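Chapter 6
Fruit After Harvest

A piece of fruit does not stop living when it is picked. Its cells keep taking in oxygen, using up stored sugar, and giving off heat and water. This process is called respiration, and its rate decides how long the fruit can be kept. Apples respire slowly and can be stored for months. Strawberries respire quickly, have only a thin skin, and may be past their best within a few days.

In this chapter we follow fruit from the field to the store. The main case is Bisden, a farming district where nearly 182 growers send their berries to a single packing house at Gukmont. In one season the packing house turned away 3926 trays. Most of the losses came from two causes — bruising and gray mold — and both are easier to prevent in the field than to correct later.

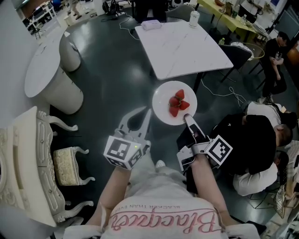
A grower at Bisden put the matter in terms of time: the berries were fine at seven in the morning, she said, and if they were still standing in the sun at noon there was no point in sending them anywhere. Her view agrees with storage trials. Each hour of delay before cooling shortens shelf life, and later cooling does not win the time back.

Section 6.1 explains respiration and the part played by temperature. Section 6.2 deals with water loss, and 6.3 with molds and how they spread from one berry to the next. In Section 6.4 we compare two varieties, Juvel and Sárközi, which differ in firmness and so need different handling. Juvel can be stacked in shallow trays. Sárközi is softer and is usually packed in a single layer.

Before you begin, review the material on cell walls in Chapter 4. You will need it for the 9 problems at the end of this chapter.

Key terms: respiration, field heat, shelf life, firmness, gray mold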